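Open day at the Rismont gym leaves plenty of questions

28 October 2021

Boxing gyms used to open by unlocking the door. Rismont Boxing had an open day instead, with lanyards, a running order and a man at the top of the stairs asking us to scan a code. I scanned it. It took me to a page selling memberships.

I went because the promoters, Karnska, have been telling anyone with a notepad that this place will turn out a world champion inside five years. I have heard that promise from three other outfits and I'm still waiting on the first of them. Still, they were offering a look at the fighters as well as the furniture, so up I went.

The furniture is good, I'll give them that. Two full-size rings, 17 heavy bags on a steel rail, and a floor that doesn't smell of anything yet. Ruth Dawber, who runs the amateur side, walked our group around at a fair clip and didn't oversell it. Monthly dues are $100, or $25 for under-16s, and she wants the junior price left alone whatever happens upstairs. Good luck to her. Upstairs is where the Karnska people sit.

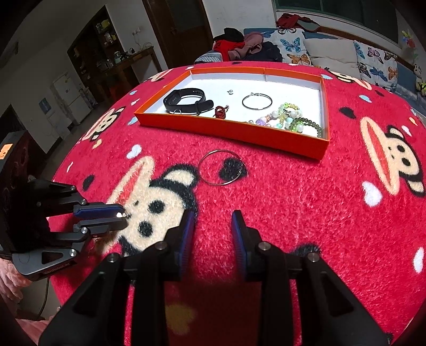

Then came the sparring, billed as "open rounds." I counted four, and none of them went the full three minutes. Korkor Ofori, the light-middleweight they're building the whole thing on, moved nicely against a southpaw two weight classes below her. She has a real jab and she doubles it without thinking. What she does when somebody her own size walks through it, we were not shown. Her last three opponents had seven wins between them. I asked when she would be stepping up and was told "the right fight at the right time," a phrase I have now written down at every gym in the state.

Érica Bittencourt was more interesting, partly because she looked annoyed to be there. She hit the pads for two rounds with her coach, Yung-ching Shih, who stopped her over and over to fix her back foot. It was the only ten minutes of the day that looked like boxing. Half the guests had gone to find the coffee. 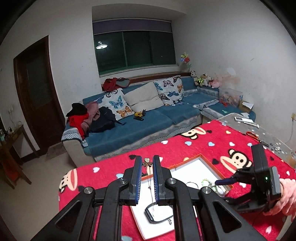 The talk afterward was given by Tracey Birkett for the promoters. She had slides. One said the August show at the Zangate Arena had drawn 1000 people. I was at that show, and if there were 1000 of us then a good many were hiding under the bleachers. Asked how many had paid, she said she would get back to us. Asked whether fighters training here are free to sign with a rival promoter, she said it was "a family environment." Those are two different subjects.

Nor did I get far on medical cover. There's a treatment room, clean and locked. Dawber says a doctor comes in before shows. On ordinary sparring nights it's whoever holds the first aid certificate.

I'd send a kid to the amateur classes tomorrow. The pro side I would leave for a year, until Ofori has been in with someone who can hit back. Dobson Street is a pain to park on, so take the bus, and use the side entrance if the front is locked.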